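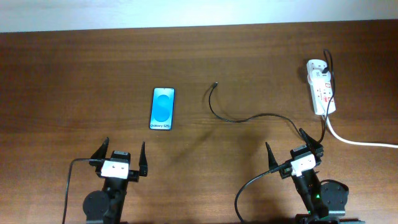

Bench, phone out, before the Wevville run.

July 15, 2022

Wevville side quest, third evening on it. The wiki page for Jollero still says the ferry key is "near the docks", a phrase covering most of the map. Started from the lighthouse save and went anticlockwise this time.

Key is in the net shed. You need the lantern lit before you open the door, otherwise the shelf is bare and you go home feeling stupid, as I did last night and the night before. Lantern oil comes from Zaki, the pedlar on the bridge, 30 coins. He will try to sell you a map first. The map is of somewhere else.

With the key, back to the ferry and down the hatch. There are 2 levers. Left one floods the lower room, right one drains it. Pull left, swim to the grate, take the brass token, then climb out and pull right. I did it the other way round and spent a while walking about on a dry floor under a token I couldn't reach.

Token goes in the gate at Jerkov Mill. Gate opened, quest log updated, and the reward was a hat. It gives plus 2 to fishing. I have not fished once in this game.

Coins at the end: 452, down a good deal, mostly on oil and one panic purchase of rope. Rope not needed anywhere that I found. Keep it for the quarry perhaps.

For whoever writes up the page: the guard at the mill only leaves his post when it rains. Sleeping at the inn resets the weather, so keep sleeping until it's wet. The innkeeper gets ruder each time. I think this is scripted but would not swear to it.

Still open:
- second locked door on the ferry, same keyhole, key doesn't fit
- bell in the net shed, rings, no effect I can see
- whether Zaki moves on if you refuse the map twice

Quarry next, then the August patch will presumably move everything and I can do it all again. Save is in slot one, please don't overwrite it.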